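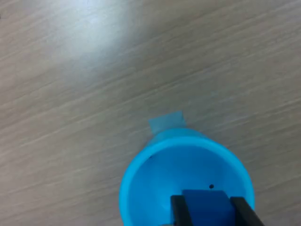 I have never believed in the one-cup rule. You've probably read the pitch by now: every person in the house gets a single plastic cup in a single color, uses it all day, rinses it at night, and the dishwasher runs half as often. Anouk Boersma swears by it. She also irons pillowcases, so I took that with some salt.

We tried it anyway for most of May. Blue was mine. The set came from Likis and cost more than I think plastic should, and the label claimed each cup would survive 3,000 washes. Who checks that? I'd like to meet the person who stood at a sink and got to the end.

What I can report is smaller. The dishwasher did run less, maybe. The pile by the sink went down and then came back as bowls. Milk in the morning and water at lunch from the same cup is fine if you rinse it properly, and we did not always rinse it properly – my son had some things to say about that.

Aravind Lobo wrote to me after my last post to say that bright colors at least keep cups from getting lost. I'll give him that one. A blue cup on a pale table is hard to miss, and I stopped finding half-finished drinks on the bookshelf.

Would I buy them again? Not at that price. The glasses are back on the low shelf, and the blue cup holds pencils on weekdays.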